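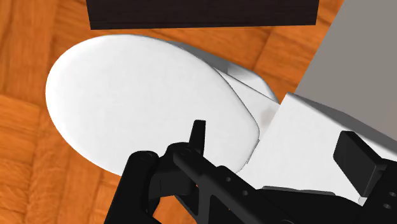 Lab notebook, sim group, February

Started 4:00 pm, Nhàn driving, me typing. Bathroom task again (close the lid, back off, dont hit anything). Policy name is still Mai, checkpoint from last night, 4,000 demos.

- 13 rollouts before the server kicked us off
- 6 scored success, but see note on scoring
- 2 ended with the fingers jammed into the tank. Physics went crazy, threw those out

Scoring: Skostance only reads the lid hinge angle. So an episode that starts with the lid already down gets a free pass the moment it loads. Natanael Magalhães flagged this before and we ignored him. Sorry N. Need a check on the start angle, plus a check that the gripper is clear at the end.

View from above is bad for this. Black gripper over white lid, good contrast, fine, but the arm hides the lower edge of the lid and a good part of the tank. White lid on white deck, only a thin dark line between them. Nhàn thinks depth would fix it. I think move the camera first, cheaper.

Floor texture: parquet still the orange one. Randomize for the Nernitow demo, we said we would and havent.

Tried slower approach speed in the Pundlow config. Looked smoother to me, no numbers yet, ran out of time.

To do
- start angle check (me)
- second camera, lower, off to the side (Nhàn)
- ask N. for his old reset script
- rerun all 13 w/ same seeds
- write up the tank collisions for the class report, half a page max

Seeds are in the shared folder, file is named wrong, will fix tmrw.

This site uses cookies to keep you signed in. Accept | Manage settings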